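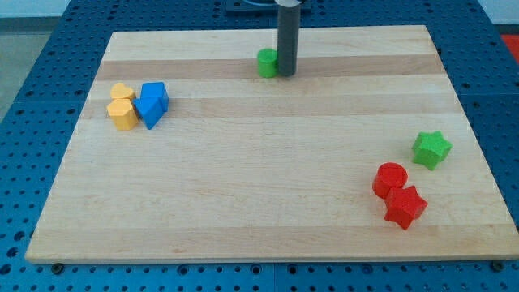 Edge-glued board

An edge-glued board is a flat panel of solid wood made by joining narrow planks side by side along their long edges. Such boards are used in the kitchen for cutting and serving, in workshops as loose work surfaces, and in classrooms and playrooms as a base for blocks, puzzles and other small objects. They are also called laminated boards or plank boards, although the first of these names is more often kept for panels built up in layers.

Construction

The planks are cut to the same thickness, planed along their edges and glued under pressure. The grain of every plank runs the same way, usually along the length of the board. After the glue has set, the faces are sanded level and the corners may be rounded. The lower edges are sometimes given a small bevel to make the board easier to lift from a table.

A single wide plank tends to cup as the air around it becomes drier or damper. In a glued board the movement is shared between several pieces, and many makers turn every second plank over so that the growth rings curve in opposite directions. The board as a whole still widens and narrows slightly across the grain with the seasons. Along the grain the change is very small.

Appearance

Boards may be made from one species or from several. Even within one species the planks seldom match exactly, and a pale board will often show stripes of cream, tan or pinkish brown where heartwood and sapwood meet or where planks from different trees have been set together. Short brownish flecks are common in beech and in some other light woods. Some workshops sort their planks by tone before gluing. Others leave them in the order they come from the saw, and the striped pattern differs from one board to the next.

The Vimham pattern, named after the village where it was first sold, has a broad pale middle with darker stripes towards the long edges. The Parnach pattern uses planks of equal width in alternating light and dark woods. Both names are used loosely in the trade.

Use with blocks

A board placed under building blocks or sorting blocks marks off an area for play and gives a level surface on tables that are slatted, ribbed or perforated, where small pieces would otherwise catch or tip. Blocks in strong plain colours such as green, blue and yellow are easy to pick out against pale wood.

Common block shapes are the cube, the cylinder, the triangular prism and the arch. Less regular shapes, including hearts and stars, are found mostly in sets meant for shape sorting. A cylinder is normally stood on its flat end, as it will roll if laid on its side. Heart-shaped blocks are generally cut from a flat piece with straight sides, and lie steadily on either face.

In sorting games the blocks are first spread over the board and then gathered by colour or by shape. The two rules give different results with the same set, and older children are often asked to do one and then the other. The Hollis set, sold with its own board, comes with a printed sheet of arrangements to copy. The Lurov set has no sheet and is packed in a cloth bag.

Care

Glued boards are wiped with a damp cloth and dried standing on edge, so that air reaches both faces. They are not soaked or put in a dishwasher, as prolonged wetting can open the joints. Boards used for food are oiled from time to time with a food-safe oil. Boards used only for play are commonly left bare or given a thin coat of varnish.

Light scratches can be removed by sanding along the grain. Sanding across it leaves marks that show clearly on pale wood. A joint that has begun to open at one end can be cleaned out, glued again and clamped overnight, but a board with several open joints is usually taken apart and the edges planed afresh.

See also

Butcher block
Cutting board
Shape sorter
Toy block

Page last revised 2022-08-08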